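Predik Technical Training
Course 4: Automated Handling of Soft Goods
Handout 9: Good Practice for Cells That Share Space with People
Revised September 30, 2018

9.1 Scope

These notes cover cells in which a robot or a hand-guided gripper handles cloth, garments or towels at a bench where people also work. Guarded palletizing cells are covered in Handout 4. Where the site rules at Prokby are stricter than these notes, the site rules apply.

9.2 Risk assessment

The assessment is made for the task, including the tool and the workpiece. An arm that is acceptable with a bare flange may not be acceptable with a two-finger gripper. Repeat the assessment after any change of fingers, speed, payload or bench layout. Record the software version on the first page.

Fabric needs its own entry. It hides the fingertips, it can wrap around a joint, and it transmits a pull to whoever is holding the other end. The Casado form has no line for this, so write it under "Other hazards."
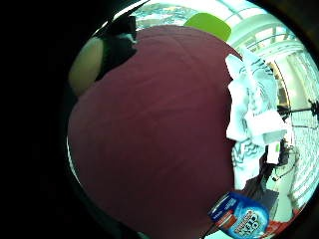

9.3 Housekeeping

Cables are routed behind the bench or in a covered channel. Cleaning products stay in their original containers with the label legible, and are stored outside the reach envelope of the arm. Cloths that are not part of the task are removed before the cell is enabled.

Strong daylight can upset optical sensors. Check detection at the brightest hour the cell will run, and again with the room lights only. Enter both results in the log.

9.4 Grip and release

Set the grip force to the lowest value that holds the heaviest item in the batch. The release command must work from the pendant and from the bench. After a protective stop, the gripper holds its last state until a person resets it.

9.5 Inspection

Finger pads: every 4,000 cycles.
Emergency stop: start of each shift.
Full checklist (53 items, Beltunum format): October, and after any relocation of the cell.

Reading for next session: Handout 10, sections 1 and 2.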